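Grildale Sandcastle Open: call for participants

We are looking for adults who are willing to spend a Saturday on their knees on Flulleck beach, competing in public at something their children do better. Entries are open now and close when we have 12 teams or when the tide table frightens people off.

What it is

Teams of two to four get a marked plot, a water butt between neighbours and four hours to build. The theme is "Public Buildings". Last year it was "Freedom", and we received seven dolphins.

Who can enter

Anyone over 18. No experience is needed, though you should be able to carry a full bucket across soft sand and remain on speaking terms with your team. Professional sand sculptors are asked to declare themselves on the form. We had one in 2021 who did not, and the people of Hilholm still bring it up.

What you will be asked to do

Arrive by 8.30 for the plot draw. Build until the whistle. Stand next to your work for the judging and answer questions from the public, most of which will be "is that a dolphin?"

You may use sand, water, shells and seaweed. You may not use cement, PVA glue, hairspray or a cousin with a digger. Hand tools only, and they must have been sold as toys. Spades from the garden centre will be kept at the tea tent until you go home.

What you get

The winning team takes £200 and the Dufour Cup, which is dented and must come back by December. Every entrant gets a bacon roll or the other roll. Crowds are usually around 400 if it stays dry, and a good deal kinder if it doesn't. 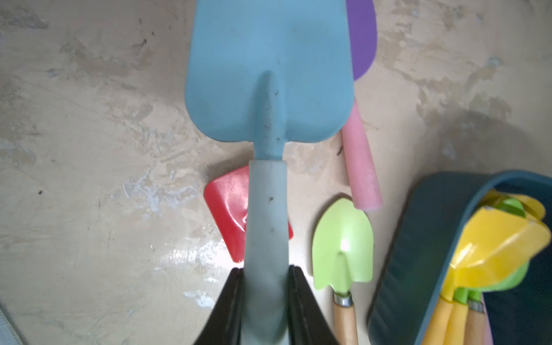
Toy trowel in pale blue. Tools of this sort are allowed.

How to apply

Send your team name, the names of all members and one sentence on what you mean to build to Harpreet Marchand at the Grildale Open desk, Flulleck Pavilion. Sketches are welcome but have never yet resembled the result. Entry is £13 per team, payable once your plot is confirmed. Please say if anyone needs a plot near the ramp.

Call posted June 1, 2023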